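The Slow Work of Teaching a Gripper to Make a Bed

March | By Iona Dalgleish

Search articles Go 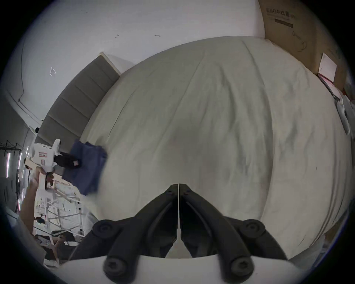 The two fingers of a gripper close in on the bed covering.

On Monday morning, Xiaoqing Yu spent most of an hour looking at one fold in a sheet. She had the recording open on one screen and a graph of the finger opening on the other. In the recording, a pair of fingers came down on the cloth, closed, and lifted. The graph showed the same thing as a line that dropped and then went flat. She wanted to know at which exact moment the fingers had hold of the cloth, and the two screens gave different answers.

The difference was 90 milliseconds. In most jobs that would not matter. In the software Yu works on, it decides whether an arm starts to pull before it is holding anything.

Yu is a perception engineer at Stikalier, a company that writes control and planning software for robots that handle cloth. Its main product is a package called Jalix, which takes in camera pictures and finger positions and puts out a short run of motions, over and over, several times a second. The company has worked on towels and shirts before. For the past year it has been working on beds.

"A towel is small enough that you can see all of it," Yu said. "A duvet is bigger than your view. You are always working on a part of it and guessing about the rest."

Why cloth is hard for software

A planner for rigid objects has a fairly simple picture of the world. A mug has a position and a direction it is facing. If the arm moves the mug, those six numbers change, and the mug stays the same shape. Planning a motion means finding a path from one set of numbers to another without hitting anything.

A sheet has no such short list. Every point on it can move on its own, within limits, and pulling one corner changes the shape of everything near it. The early versions of Jalix tried to keep a full model of the cloth as a mesh of 2,000 points. After each pull the software would compare its mesh with the camera picture and correct it.

It worked on a flat table with a patterned cloth. It did badly on pale bedding. With nothing printed on the fabric, the software had only shadows to go by, and a shadow at the edge of a crease looks a lot like a shadow at the edge of the sheet. The mesh would slip sideways a little with each correction. After a few pulls the model and the bed had little to do with each other.

Yiran Zeng, who leads planning at Stikalier, made the decision to drop the mesh last spring. The version in use now keeps no full model of the cloth. It looks at the picture, scores the places where a grasp might be useful, picks one, and predicts the next short stretch of motion. Then it looks again.

"We used to ask where every part of the sheet was," Zeng said. "Now we ask where to put the fingers next. It's a smaller question and we can check the answer."

Checking means comparing the predicted motion with what a person did in the same sort of spot. That calls for a lot of recordings of people doing it. Stikalier collects them with hand-held grippers that carry a camera, so that a person can work through a job by hand while the camera sees what it would see if the same fingers were on an arm. The wide lens bends straight walls into curves, and the fingers are always at the bottom of the view.

Three clocks

The trouble Yu was looking at on Monday is a timing problem, and it takes up more of the team's week than the learning does.

Each recording has three streams. One is the camera. One is the finger opening. The third is the position of the tool in the room, worked out from the camera and a motion sensor. Each stream stamps its data with its own clock. The camera runs at 60 frames a second. The motion sensor runs at 200 readings a second. The clocks start together but they drift, and the camera also takes some time to hand over a picture after it has been taken.

If the streams are lined up wrongly, the software learns the wrong lesson. It sees fingers that are still open in the picture, paired with a reading that says they are shut. Train on enough of those and the arm will close early, above the cloth, and come up with nothing.

Henrique Amaral wrote the tool that lines them up. It is called Dai, and it is the least glamorous thing the company makes. Dai finds the fingers in every picture, measures the gap between them, and slides that measurement along the recorded finger opening until the two match. Then it does the same with motion, using the way the room shifts across the picture. It writes a report for each recording with the offset it found and how sure it is.

The fingers are easy to find when they are dark and the sheet is pale. Amaral said he had expected that to be the end of it. The problem comes at the moment of contact. As the tips press down, cloth bunches up between them and over them, and the gap can no longer be measured. The best moment for lining up the clocks is also the one where the view is worst.

His fix was to stop using the tips. The linkage behind them moves whenever the tips do, and it stays in plain sight the whole time. Dai now tracks the round hubs at the joints and works out the opening from the angles between them. Since that change, the report flags far fewer recordings as doubtful.

Monday's recording was flagged anyway. Yu and Amaral went through it together after lunch. The hubs had been tracked correctly. The offset was right for the first half of the file and wrong for the second. A block of camera pictures had been dropped when the disk fell behind, and the player had closed up the gap without a word.

"So the fold was fine," Yu said. "I was looking at the wrong fold."

Amaral added a check for missing frame numbers that afternoon. It was four lines of code. He then ran it across the older files, and by the end of the day it had found more recordings with the same fault. Those have been taken out of the training set until they can be repaired.

Seeing the bed and nothing else

A bed in a real room comes with other things. There may be a folded blanket, clothing, a box against the wall or a bag hanging off the side. The software has to tell bedding from everything that happens to be near it or on it.

The first grasp scorer at Stikalier was trained mostly on neat beds, and it had an expensive habit. It liked edges. A good place to take hold of a duvet is often its edge, so the scorer gave edges high marks. It gave the same high marks to the top seam of a padded headboard, which from a low angle is also a long soft line with stitching along it. In one test last fall the arm took hold of a headboard and pulled until the force limit stopped it.

Zeng's group dealt with this in two ways. The scorer now gets a rough depth estimate along with the color picture, and a headboard stands up in a way that a mattress edge does not. The planner also makes a small test pull before a large one. It closes the fingers, moves a short distance, and checks whether the cloth near the fingers moved too. If the picture stays the same around the grasp, it lets go and picks another spot.

The test pull costs time. Making one bed takes longer with it than without. Zeng said she would take the slower bed.

Folded items on top are a harder case. A dark cloth on a pale sheet is easy to pick out by color, but the software also needs to know that it should be moved first, and put somewhere. For now Jalix stops and asks a person. A small panel shows the picture with the item outlined and offers two buttons, one to move it and one to work around it. Zihan Xie, who built the panel, wants to keep a record of which button people press and use that for training later.

Xie also looks after the part of the system that most users will see, the log viewer. It plays back a run with the grasp scores laid over the picture, warm colors for high and cool for low. When an arm does something odd, the first step is to open the viewer and see what it thought was a good idea at the time. Xie said the answer is usually plain within a minute, and fixing it takes a week.

What comes next

Stikalier's first outside user is Prikeck, a firm that runs laundry and linen services for short-stay apartments. It has agreed to try Jalix on a single task, pulling a duvet straight after a person has laid it on the bed. Corners and pillow covers are not part of the trial. Neither are fitted sheets, which Zeng described as a different problem that she would be happy to leave alone for a while.

The trial rooms have bedding in white, gray and a narrow stripe. Yu is pleased about the stripe, which gives the software something to follow. She is less sure about the gray, which in evening light comes close to the color of the headboards Prikeck uses. The team has been recording with the lamps on and the curtains shut to get more of those cases into the set.

There is also the matter of speed. The planner needs a new picture often enough to notice when cloth slips, and the computer on the trial arm is smaller than the one in the lab. Amaral has been cutting down the image size a step at a time to see where the scores start to change. So far the wide creases hold up well in the smaller pictures and the fine ones vanish. He has not decided how much the fine ones matter.

Yu went back to her recording before she left for the day, with the missing frames marked by gray bars. She lined it up again by hand. The fingers closed, the line on the graph dropped, and this time the two screens agreed. She marked the file as repaired and opened the next one on the list.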